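Shared-zone rules for two-arm cells should be written around the belt, and most are still written around the arm. The usual document gives each manipulator a reach envelope, a speed limit and a stop category. It then treats the overlap as a scheduling problem and leaves it to the integrator.

At Jelalo we logged 2,938 transfers over 22 shifts on a two-arm conveyor cell. Every near-contact we recorded was in the overlap. The individual envelopes were never violated, so by the written rule the cell was compliant throughout.

I would require three entries in the cell file before a program is released:

- which arm owns each section of belt, and when ownership changes
- the minimum gripper-to-gripper distance, set at 200 mm unless a test supports less
- cable slack at full extension, measured with the tool fitted 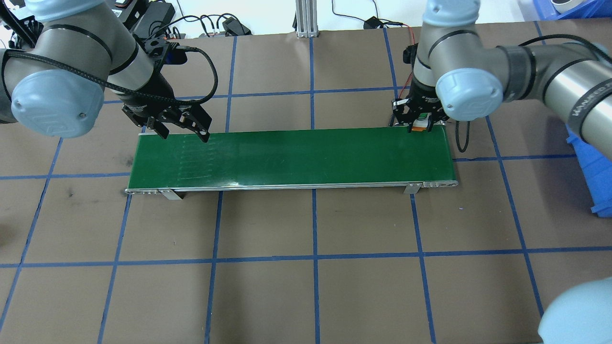

The third entry meets the most resistance. Integrators regard cabling as housekeeping. A loop at the wrist still takes up volume, and the collision model in the Movley planner omits it unless someone adds it by hand. Adding it took us under an hour per arm. I would accept a longer cycle time in exchange, and I would put that in the purchase specification.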